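Home Projects Boards Tickets Wiki Search
Clarex / Perception and Planning / Ticket 128
5 comments 2 watching Share

Ticket 128: Planner treats the object in the mug as part of the mug

Reported by: Jeanie Semple
Component: Arango (segmentation and grasp planning)
Status: Open, workaround in place

Summary

With the mug, the bottle and the ball set out on the black table, Arango returns one merged cluster for the mug and whatever is standing in it. The grasp planner then asks for a pose on the combined shape. The pose is wide and low, the motion planner rejects it, and the task stops with "no valid grasp, 0 candidates after filter". The bottle with the ball on top comes back as two clusters every time, so stacked objects in general are not the problem.
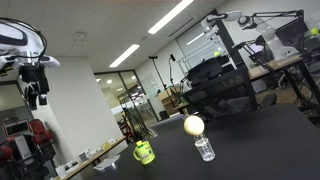 Page last changed: November 22, 2024, by jsemple

Steps to reproduce

1. Start the Dasis bridge and wait for the joint states to come up.
2. Load the tabletop task with default parameters.
3. Put the mug near the front of the table with the small object in it and the bottle to its right, ball on the neck.
4. Call plan_pick with the target set to the small object.

Expected: two clusters at the mug position, top grasp on the small object.
Result: one cluster, no grasp.

What I checked

Camera to base calibration. Redid it from scratch. The new transform differs from the old one by less than the board error. Put the old file back so the logs stay comparable.

Plane removal. The black tabletop gives poor depth where the ceiling lights reflect off it, and I expected stray points there to be bridging things. They don't reach the mug. Raising the plane threshold only ate the bottom of the mug and made the cluster shorter.

Bottle. Clear plastic, so it drops out of the cloud in patches. The ball stays solid and sits in the air with a gap under it, and that gap is why it gets its own cluster. Not a fix, just a lucky side effect. Anyone tuning cluster distance should know the ball result doesn't prove much.

Color term. This is where it goes wrong. Arango joins neighboring points if they are close in distance and close in hue. The mug is yellow-green. The object is green and yellow. With the September defaults the hue tolerance is wide enough to cover both, and the points touch, so they merge.

Ran it with the color term off. Clusters still merge, now on distance alone. Ran it with the tolerance cut in half and the cluster distance at 5 mm. Two clusters, and the grasp request goes through with a pose the motion planner accepts.

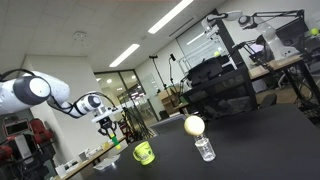

Can I change the hue tolerance without restarting the whole stack?
Set it in the Arango parameter server and call reload_segmentation. The Dasis bridge can stay up, but any plan already queued keeps the old value, so clear the queue first.

Tests with the new values

Ran 200 plan-only calls against recorded clouds, so the arm was not involved. Before the change, 68 of them came back with separate clusters. After the change all but a handful did, and the ones that failed were clouds with the gripper between the sensor and the mug. That is a different problem – the self-filter uses an old gripper mesh and leaves finger points behind. I will open a separate ticket for the mesh.

Planning time went up slightly because there are more clusters to score. It is still well inside the Sedoseo timeout.

One side effect to watch. With the tighter tolerance, the print on the mug can break off as a tiny cluster of its own. The minimum size filter throws it out at the default setting. If you have lowered that filter for small parts, you will see it as a phantom target on the side of the mug.
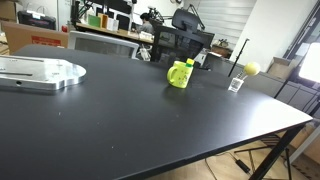

I also tried moving the sensor view lower to get a cleaner side profile. Separation at the rim was better, but the far half of the table got so few points that the plane fit started to wander between calls. Went back to the higher view and left it there.

Workaround

hue_tolerance: half of default
cluster_distance: 5 mm
min_cluster_size: leave at default

Put these in the local override file and not in the shared one. The Sedoseo bin task reads the shared file and has not been tested with them.

Still to do

- New gripper mesh for the self-filter
- Run the bin task with the override
- Decide if the color term should be on by default at all – I would vote no, but the sorting demo depends on it

Assigned to: Jeanie Semple
Previous ticket Next ticket Back to board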